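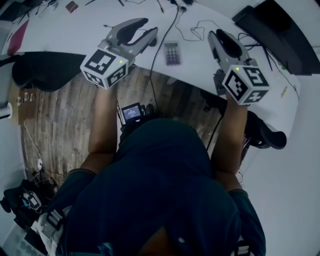
I went to Ploldale in June for a three-night break and came home with a grumble I haven't been able to shake, so I'm putting it here. Why do seaside towns keep trying to turn themselves into somewhere else?

The town does very well with what it's got. There's a long curved beach, a harbour wall you can walk right to the end of, two chip shops that don't speak to each other and a museum in the old customs house where you can spend a whole wet morning for the price of a coffee. I've been going on and off for 15 years, and I still get that little lift when the bus comes over the hill and you see the water (always further out than I expect, for some reason).

But the tourist office has decided the place needs "destination experiences", and so the front is changing. The putting green has gone. In its place is a paved square with a big screen and some very hard benches, and on the evening I walked past, the screen was showing a film of the beach. The actual beach was behind me! I turned round and had a look at it, and it was better.

I don't want to be the person who moans about everything new. The boardwalk out to the dunes is lovely, and my sister-in-law can get her wheelchair along it for the first time, so whoever pushed for that has my thanks. Same goes for the late ferry to Grendberg. It used to stop at 7 and now there's one at half past nine, so you can go across, have your tea on the other side and come back in the last of the light. That did more for my holiday than any screen could, and I'd guess it cost less too.

What bothers me is the idea that a visitor has to be kept busy. Somebody has worked out that we spend more if we're booked into things, and now everything wants booking. I stayed at the Cheon, a small hotel up the steep end of town that I'm very fond of, and even there I was handed a card at breakfast with a code on it for reserving a deckchair. A deckchair! I've always just walked down and paid the lad. I did try the code, in fairness, and it offered me a slot at 2 in the afternoon for an hour and a half. It rained at 2. By half past three it was glorious and all the chairs were either taken or being held for people who hadn't turned up.

Then there are the trails. I counted 19 on the leaflet, each with its own colour and its own little logo – smugglers, poets, seabirds, a cheese one. I followed the seabird trail and spent most of it looking for the next post when I could have been looking for birds. Give me one decent map with the footpaths marked properly and I'll happily get lost on my own. The old fold-out one from the newsagent was perfect and I've still got mine, held together with tape along every crease.

I'm told Stastiser, up the coast, went through all this a few years back, and I can well believe it. We stopped there on the way home to change buses. Very smart front, matching planters, nowhere to sit out of the wind, and the public toilets shut at five. I'd have swapped every planter for a shelter with a bench in it. If you want older people and families with small children to stay into the evening, toilets are where I'd begin, then shelters, then a bus that runs after the restaurants close.

I can hear the reply, because I had it from the man at the bus stop: younger visitors want more than a beach and a bag of chips. Perhaps they do. My niece is in her twenties and she came for one of the nights, and what she wanted was to swim before breakfast, sleep on the sand and eat something hot out of paper. She took plenty of photos, mostly of the harbour wall and one very rude gull.

So that's my case. Keep the ferry, keep the boardwalk, mend the railings on the lower steps (they wobble), and let people turn up for a deckchair. And if there's any money left over, I'd quite like the putting green back. I've still got one of their pencils in my coat.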